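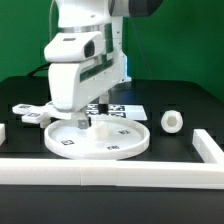 El verano que aprendí a no hacer nada (o casi)

Confieso que yo era de las que contestaban correos en la cola de la panadería. Y en la bañera. Y una vez, no me siento orgullosa, en mitad de un bautizo, con el móvil escondido dentro del folleto de los cánticos. Así que cuando mi amiga Henrike Ostermann me propuso pasar dos semanas en una casa sin wifi, en un pueblo donde el autobús pasa cuando le apetece, le dije que sí con la boca pequeña y me fui directa a mirar mapas de cobertura.

La casa se llama Pumine. Tiene una higuera enorme, unas contraventanas verdes que no cierran y una cocina en la que caben seis personas si dos de ellas se llevan muy bien. La alquila Garba Haruna, que la heredó de su suegra y que nos recibió con una llave del tamaño de mi antebrazo y una sola advertencia: que no le diéramos de comer al gato, porque tenía ya cuatro desayunos apalabrados en la misma calle.

El primer día fue horroroso. Lo digo así porque he leído muchos artículos sobre desconectar y en todos la gente llega, respira hondo y se echa a llorar de felicidad delante de un prado. Yo llegué, respiré hondo y me puse a ordenar los vasos por tamaño. Luego ordené las especias. Luego quise fregar el suelo y Henrike me quitó la fregona de las manos y me mandó a sentarme debajo de la higuera, como a las niñas castigadas.

¡Y qué larga es una tarde debajo de una higuera! Miré el reloj a las cuatro y diez. Volví a mirarlo cuando me pareció que ya tocaba cenar, y eran las cuatro y veinticinco. Me había llevado una novela de 540 páginas que llevaba dos años en la mesilla y no pasé de la tercera. El dedo se me iba solo al bolsillo, buscando un teléfono que estaba en el cajón de los cubiertos, debajo de los manteles, donde lo habíamos metido de común acuerdo.

El segundo día me aburrí, pero ya de otra manera. Me aburrí como me aburría de pequeña en casa de mi abuela, en aquellas siestas en que todo el mundo dormía menos yo y contaba las flores del papel pintado. Me acordé del papel pintado, fíjate, y no había pensado en él en treinta años — era amarillo, con unas ramitas que se repetían torcidas en la esquina de la puerta. Y detrás del papel me vino el olor del armario, y la voz de mi tía cantando en el patio, y el vecino que arreglaba bicicletas. Me pasé la tarde entera así, tirando del hilo.

Se lo conté por la noche a Adebayo Adeyemi, que vive dos puertas más abajo y fue maestro en el pueblo hasta que se jubiló. Se rio de mí con bastante cariño. Me contó que en su clase dejaba cada mañana un rato sin tarea ninguna, con los niños en su sitio y la ventana abierta, y que las familias se le quejaban un curso sí y otro también. «Me preguntaban qué estaban aprendiendo en ese rato, y yo les decía que no tenía ni idea», me dijo, y se sirvió más vino.

A partir de ahí la cosa mejoró mucho. Me hice una rutina sin querer: café en la puerta, paseo hasta la fuente, charla con quien hubiera en la fuente. Casi siempre estaba Bukola Etim, que vende tomates los días de mercado y que el resto de la semana habla de tomates. Sabe una barbaridad. Me enseñó a oler la mata antes de comprar y me regañó por guardarlos en la nevera, y desde entonces no he vuelto a hacerlo, palabra.

También hubo días malos, ¿eh? Uno llovió desde el desayuno y Henrike y yo discutimos por una partida de cartas con una rabia que no me conocía. Ella decía que yo hacía trampas (las hacía). Acabamos cada una en una punta de la casa, sin serie que ver ni pantalla con la que fingir que estábamos ocupadas, y al cabo de una hora no nos quedó otra que hablar. Hablamos hasta las nueve de la noche. De las cartas, cinco minutos; de lo demás, el resto. Llevábamos desde mayo con una conversación pendiente y siempre había algún audio que la aplazaba.

El último domingo subimos andando a la ermita con Garba y con medio pueblo, y abajo nos esperaba una paella que se pasó de sal y de la que no sobró ni un grano. Perdí un zapato en el arroyo. Lo encontró un niño y me cobró una chocolatina por devolvérmelo.

Cuando saqué el teléfono del cajón tenía 2088 mensajes sin leer. Me senté en el escalón con el corazón a cien, convencida de que se habría hundido algo. Había ofertas de colchones, un grupo del gimnasio al que ni siquiera voy y tres correos de trabajo con el asunto URGENTE, los tres resueltos por otra persona antes de que yo me enterase de que existían. Contesté a mi madre, que preguntaba si comía bien, y lo volví a guardar.

No voy a decir que haya vuelto cambiada. Sigo mirando el móvil en la panadería, aunque en la bañera ya no. Los domingos después de comer me siento un rato en el balcón, sin libro ni nada, y mi vecina de enfrente, que al principio me preguntaba si me encontraba mal, ahora saca su silla y me saluda con la mano. Y ya le he reservado Pumine a Garba para el año que viene. Henrike se encarga de la baraja.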